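Home Fruit and Produce Boxes: Frequently Asked Questions
From the Nellbridge Household Shopper, answers by Olaia Carretero

Is a weekly produce box cheaper than the store?

Sometimes. I paid for a Grotent box for 12 weeks and kept the receipts. It beat the store on apples and greens and lost on nearly everything else. The ads compare box prices with the most expensive organic store in town, so do your own math.

What does "farm direct" mean?

Less than you'd hope. Histetti uses the phrase on every page of its site, and when I asked which farms, I got a link back to the same site. Ask for a farm name. If they can't give you one, assume a warehouse. 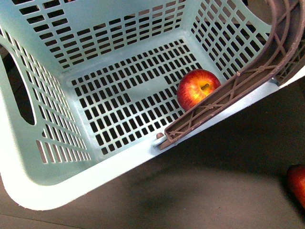

Some sellers will say the list changes too often to publish. Bustamante prints its growers on a slip in each box, so it can be done.

Can I skip a week?

Yes, but read the cutoff. Most plans want to hear from you by Thursday, and one I tried wanted 6 days' notice -- buried in the account settings.

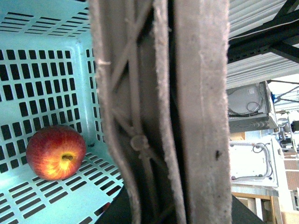 Light turquoise basket, at left.

Do the boxes really cut food waste?

I doubt it. A box you didn't choose has things in it you won't eat. Iker Sarmiento, who edits these pages, threw out five bunches of kale in January and still calls the service a success.

Are the "3000 happy members" real?

Ask how many are paying this month. A free trial from years back may still count as a member.
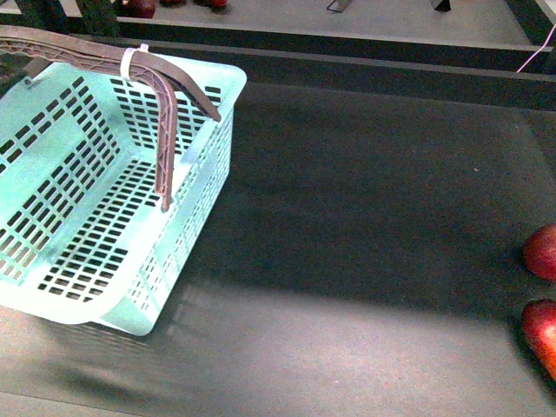
Page 12

Should I wash fruit labeled "pre-washed"?

I do. A rinse under the tap takes seconds, and the label doesn't tell you who handled it afterward.

How should I store apples?

Cold, and away from the lettuce. Special "freshness" pouches are sold for this. I used them for a month and saw no difference.

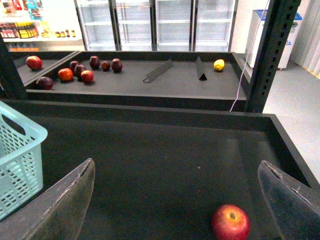 Red apple with yellowish streaks near the stem.

What if my box arrives damaged?

Take photos before you unpack and write the same day. Expect store credit to be offered first -- you can ask for a refund instead, and you should.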